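Stotbridge tracking fault

The Stotbridge tracking fault was a failure in the recording of hand movements at the Stotbridge workshop of Kenditness, a small automation firm. It affected 354 recordings made with hand-held grippers over 13 working days in January. In these recordings the stored position of one gripper did not agree with the place where the operator had really held it. No person was hurt, but an arm that was later taught from the recordings struck a table during a test.

Background

Kenditness teaches its robot arms by showing them tasks done by people. An operator holds one gripper in each hand and carries out ordinary work at a table. A camera on each gripper records the view, and a program called Etum works out where the gripper is at each moment. Etum compares fixed points in the room, such as beams and lamps, from one picture to the next. A second camera, placed higher, reads the printed marker cubes on the grippers and gives a separate position.

The two positions are meant to be compared at the end of every recording. If they differ by too much, the recording is set aside.
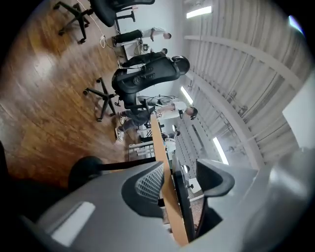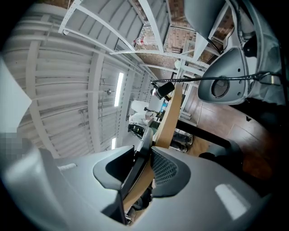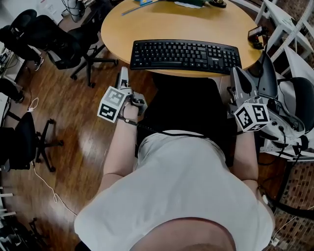 Recording with hand-held grippers. The first two views are from cameras on the grippers; the third shows an operator holding two grippers, with marker cubes attached.

The fault

The trouble had two causes, and each of them alone would have been small. The first was in the gripper camera. Its lens mount on the left gripper had become loose by a very small amount, so that the lens could turn a little when the hand was tilted. Etum took this turning for a movement of the whole tool. The error was greatest when the operator turned the wrist far to the side and the camera looked up at the ceiling.

The second cause was in the comparison itself. After an update of Etum, the limit for setting a recording aside was read in the wrong unit. A difference that should have stopped a recording was accepted as normal. The operators saw a green sign on the screen after each task and went on with the next one.

Discovery

The fault was found during a test of an Arango arm, the model which Kenditness uses for light table work. The arm was asked to pick up a cup and place it on a tray. It came down too low and too far to the left, and its fingers hit the table with enough force to break the tip of one of them. The emergency stop was pressed by hand. The automatic stop did not act, as the force stayed just under its limit.

At first the arm was blamed, and two joints were replaced. When the same error came back with the new joints, the technician Lizeth Muñoz played the original recordings beside the stored positions. She noticed that the error appeared only in movements of the left hand -- and grew when the wrist was turned.

Response

Use of the recordings was stopped and the left gripper was taken out of service. The lens mount was fixed with a locking ring, and the same ring was later fitted to the right gripper. In Etum, the unit is now written next to the limit, and the program refuses a limit that has no unit.

The following rules were also added at Stotbridge:

A short check movement is made at the start of each session, with the wrist turned fully to both sides.
The arm makes its first run of any new task at low speed, above a foam sheet.
The force limit of the automatic stop is set lower for work close to a table.

Most of the recordings could be repaired, as the marker positions had been stored separately and were correct. Those in which the marker cube was hidden for a long time could not be saved and were deleted.

See also

Camera calibration
Emergency stop
Units of measurement in software

This page was last changed on 30 August 2026.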